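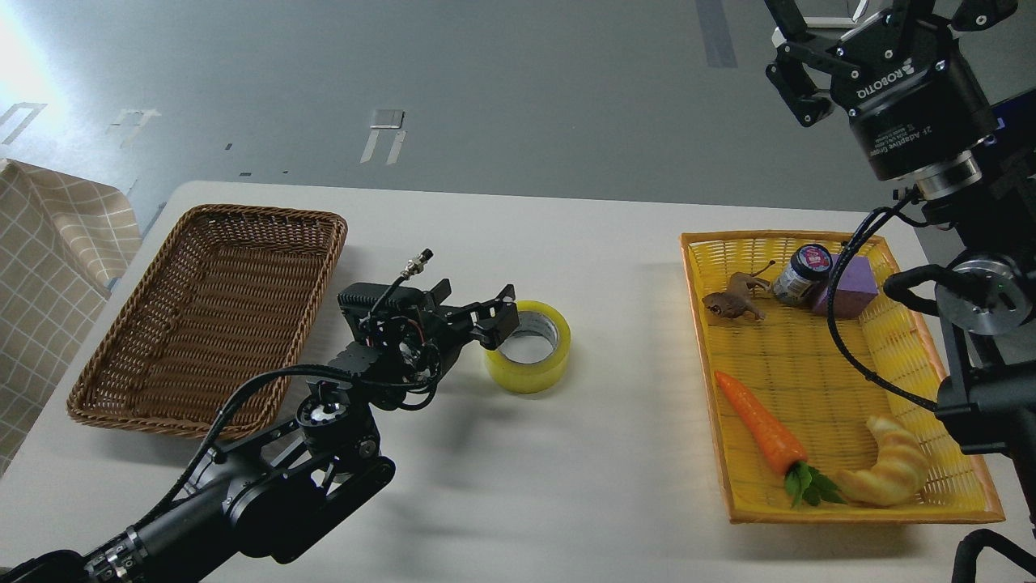

Wicker basket on a white table, checked cloth to the left

Getholm Delegation Table Set – flags, name plates and stands

For summits, joint council sessions, ministers' meetings, signing days. Sold as a full set or in parts. Used by protocol offices, town halls with twin towns abroad, embassies, and a couple of universities running model assemblies.

Stock updated Mar 13, 2022. Prices on request, we quote same day if you ring before noon.

What's in the set

Table flags, 15 x 22 cm, double sided, hemmed on all four edges
Chrome stands with weighted base, felt underneath
Name plates, folded acrylic, take a printed card from either side
Card blanks, A4 sheets, microperforated, enough for one full change of delegates
Carry case with numbered slots
Seating plan pad

Flags

All current member states of the UN, plus observers. Regional bodies and joint organisations on request, we need the artwork from your side and written permission to use the emblem. Proportions: by default all flags in a set are cut to the same size, even where the official ratio is different. Most hosts want this. If you need true ratios say so on the order, it's a different cutting job and takes 7 working days longer.

Colours are matched to the reference sheet sent by each goverment's own office where there is one. Where there isn't we go by the last set we supplied. Please check proofs! We can't take back a flag you have signed off.

Recent changes of flag – tell us the date of your meeting and we print the version in force on that day.

Name plates

Two widths. Narrow one fits country name only, up to 14 letters on one line. Wide one takes country plus name and post (Secretary of the Security Council, Deputy Foreign Minister etc). Long titles go on two lines, please don't ask for three, you can't read it from across the room.

Scripts: Latin, Cyrillic, Arabic, Georgian, Armenian, Greek. Others ask. Front and back can be in differnt languages. We don't translate, send the text exactly as it should appear, with accents.

Order of seating

Alphabetical in English unless you tell us otherwise. The slots in the case are numbered in that order so whoever lays the table can go straight round. For alphabetical in French or the host's language, tick box 2 on the form. Host in the chair and observers at the far end – mark it on the plan pad and send us a scan.

Wendell Pruitt on our desk did seating for the Wernville river talks and will look over a plan free of charge if you order the full set. Give him a few days' notice. He's away the first half of April.

Sizes

Set 202 – up to 12 delegations, one flag and two plates each
Set 376 – up to 30 delegations, one flag and three plates each, second case
Dreta stand – taller pole for head tables, fits both sets, sold singly

Both sets can be topped up later. Quote the set number and the order number from your invoice so we match the cloth.

Hire

Set 202 only. Minimum hire three days, incl. the day it reaches you. Flags come pressed. Send them back unfolded in the case, not rolled. Missing stands are charged at list price. Cards are yours to keep.

Delivery

UK next day if ordered before noon. Rest of Europe three to five days by road with Siddiqui Freight. Further off by air, customs papers done by us, duty paid by you. For diplomatic consignments we need the mission's letter before anything leaves the building.

Care

Cool iron on the reverse. No bleach. Acrylic plates – damp soft cloth only, glass spray clouds them.

Orders and questions

Ask for Gwendolyn Pettigrew, protocol supplies. Purchase orders from public bodies accepted, 30 days. First orders from private organisers are paid up front. Samples: one flag and one narrow plate, free, you pay postage.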